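The rulebook at Cundport fits on one sheet of paper, printed on both sides and taped to the inside of the supply cabinet door. It wasn't always that short. The lab manager who wrote it says the first version ran to 16 pages, and she is pretty sure she was the only person who ever finished it.

"I loved that document!" she says, laughing. "It had a table of contents. It had definitions. And people would still walk over and grab something off the board while the arm was live."

Cundport is a small shared robotics lab where people come to program and test tabletop arms. Its project this year, called Umow, is a set of everyday handling tasks for small arms built from printed parts, and the rules are as much a part of Umow as the tasks are. She wants anyone, anywhere, to be able to set up the same bench and get a result worth comparing.

"A robot this size won't break your arm," she says. "It can pinch you, and it can throw a mug on the floor. But what I really care about is habits. You learn on the little one, and then someday you're standing next to a big one, and your hands do whatever they learned."

So the rules start with hands. Nobody reaches over the board while the motors have power. One person runs the arm and says "live" out loud before switching on, and everyone in the room says it back. She admits new people find this a little embarrassing for the first day or so. Then they start correcting each other, and she says that is the moment she waits for.

The second group of rules covers the board itself. Only the object in the task may be on it. No phones, no screwdrivers, no second cup that somebody is drinking from. The mug task is her favorite, partly for how plain it looks to visitors.

"People see a mug and an arm and they think, well, that's easy. And I say, okay, which way is the handle facing? Did you write it down? Where is your light coming from? Because a shiny dark surface gives you glare and it gives you shadows, and if you move the lamp you've got a different test." She taps the table as she goes through it, clearly delighted. "It's a mug! There's so much in a mug!" 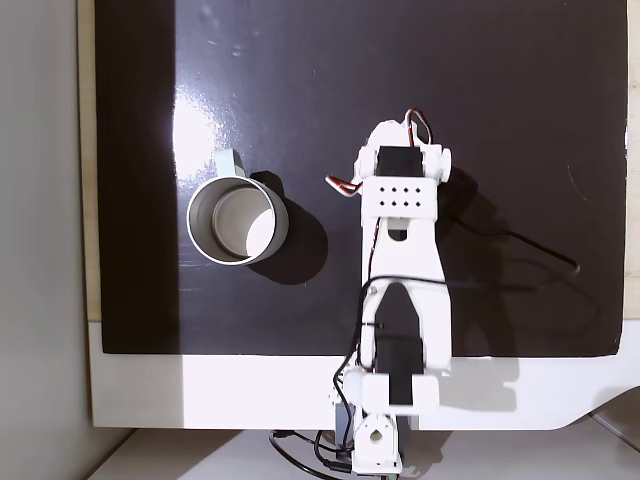
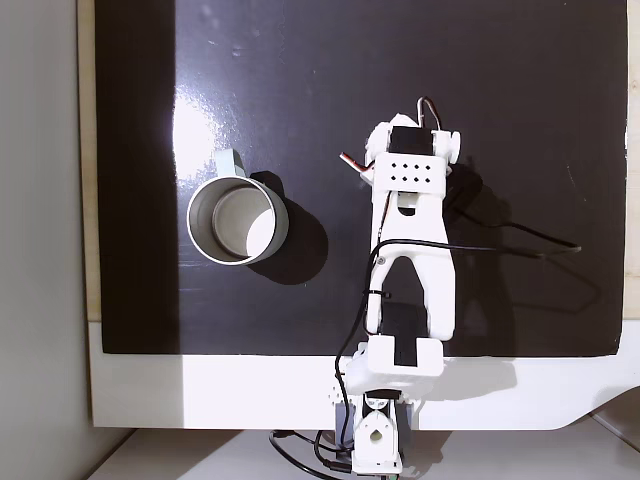

Two views of the mug task, with the handle facing away from the arm.

Cables take up more of the sheet than any other subject, and she makes no apology for that. Her rule is that before every session the operator moves the arm slowly by hand, with the power off, through the whole reach of the task, and watches the cables and nothing else. A wire that goes tight at any point gets rerouted before the first run. A wire that could catch the object gets moved too.

"Most of what people call a software problem, in my experience, is a wire," she says. "I've watched somebody spend an entire afternoon on their code. It was a wire. It was me, by the way. I was the somebody."

Then there is the log. Cundport has 278 logged sessions for the mug task so far, and failed runs are written down exactly like good ones. She is firm about this. A run counts from the moment the operator says "live," and it can't be thrown out later for looking bad. If the mug tips, the log says it tipped. If the operator stopped the arm early, the log says who stopped it and why, and stopping early is never held against anyone.

That last part came from Shehu, a partner workshop that had been using the draft rules and sent back a page of comments. Their people had noticed that beginners were slow to hit the stop switch — they didn't want to spoil a run. The wording was changed within the week. "It was such a good catch," she says. "I was a bit jealous that we hadn't seen it."

Lukbridge, a school program, will be the next to try the sheet, starting in November. The students there will get 600 runs to divide among themselves, and they have already asked whether they can add a rule of their own. She told them yes, as long as they take one out.

"Two sides of one sheet, that's the limit," she says. "They want to argue about which one goes. I can't wait to hear it."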